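Ticket 756 — Gray table cover, marks that won't lift
Opened by: Kiyoshi Kinoshita
Status: waiting on customer

Hello again, and thank you for being so patient with me! I'm writing about the speckled gray top from Draltbridge, the one we keep in front of the curtain.

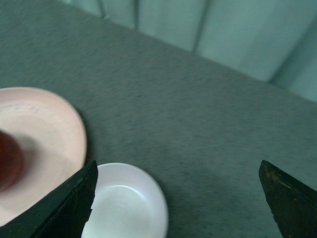
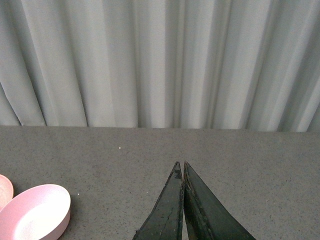
The trouble is a dull ring that comes up in the evening, usually after we've had plates out. I've tried warm water, then a dab of Colgate (my aunt swears by it), and left that on for 30 minutes. It faded a little and was back by the next night.

Reply from Clondby support, 4:10 pm
Thank you, Kiyoshi, what a thorough note! Please skip the toothpaste for now — it can leave a film of its own. Mix a drop of mild dish soap into 300 ml of lukewarm water, wipe gently, and let it dry for 90 minutes before anything goes back on.

Update from Kiyoshi, 8:45 pm
Done, and it's drying as I type. My neighbor Sekiguchi lent me a softer cloth, so I used that. I'll write tomorrow after supper and let you know if the ring returns.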